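**Selell Coffee to Open Its Second Stotton Café This June, With Trays for Every Table**

STOTTON — Selell Coffee is very happy to share that its new café on Boateng Street will open its doors this June, just a short walk from the Drurkura ferry landing and with seating for 42 guests. The doors will open at 6:30 in the morning, early enough for the first boat, and everyone who has been asking us for a second shop (there have been a lot of you!) is warmly invited to come by.

The biggest change regulars will notice is the drink tray. Over 625 customers filled out our comment cards last winter, and the request that came up again and again was for an easier way to get a big order from the counter to a table full of friends. So the new café will have 193 serving trays with handle openings, ready to borrow at the counter for hot and iced drinks alike.

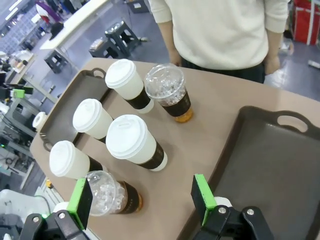 *Hot cups with sleeves and sip lids, iced drinks under domed lids, and dark gray serving trays.*

The menu will be the one our guests already know, along with five new iced drinks for the warm months — all of them made in the same sizes as the hot ones. Group orders can be placed at the counter or by phone the day before, and we'll have them set out on trays and ready to carry when you arrive.

Guests who bring a comment card from our first café during opening week will receive a free small coffee, hot or iced. Cards are still available by the register.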